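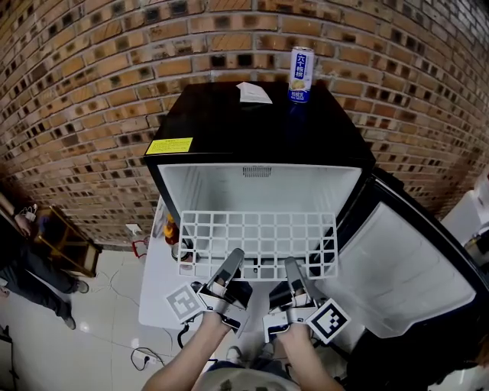
Kühlschrank, Tag zwei! Gestern ging es bei mir nur um die Tür: auf, zu, auf, zu. Seit heute Vormittag ist das Gitter dran, und ich muss sagen, das macht richtig Laune (mein Rücken sieht das anders).

Der Ablauf klingt simpel. Mit beiden Greifern an die Vorderkante vom Rost, zufassen, gerade herausziehen, kurz halten, wieder einschieben. Mit bloßen Händen denkt man darüber keine Sekunde nach. Mit den Handgreifern merkt man plötzlich, wie viel die Finger sonst nebenbei erledigen! Zieht links ein bisschen schneller als rechts, verkantet der Rost sofort, und dann hilft nur zurückschieben und neu ansetzen. Solche Korrekturen lasse ich inzwischen drin, der Roboter soll ja auch lernen, wie man aus so einer Lage wieder herauskommt.

36 Durchgänge habe ich bis zur Mittagspause geschafft, neun davon fliegen raus. Meistens war ich zu hastig, oder die Marker waren von meinem eigenen Unterarm verdeckt. Die Software von Flekora zeigt das nach jedem Durchgang an, sehr praktisch. Bei Rureck, wo ich vorher war, haben wir so etwas erst abends beim Sichten gefunden.

Was ich mir angewöhnt habe: Ellbogen etwas nach außen, Kopf ruhig halten und immer auf die Stelle schauen, an die ich gleich greife. Und nach fünf Durchgängen einmal die Schultern kreisen lassen, sonst werden die Bewegungen zittrig, und das lernt er dann gleich mit.

Bis Dezember sollen es 1.000 brauchbare Aufnahmen werden, quer durch alle Küchenaufgaben. Das Einschieben ist übrigens viel kniffliger als das Herausziehen, da muss der Rost links und rechts gleichzeitig in die Führung. Morgen probiere ich es mal mit leicht angehobener Vorderkante, ich bin gespannt!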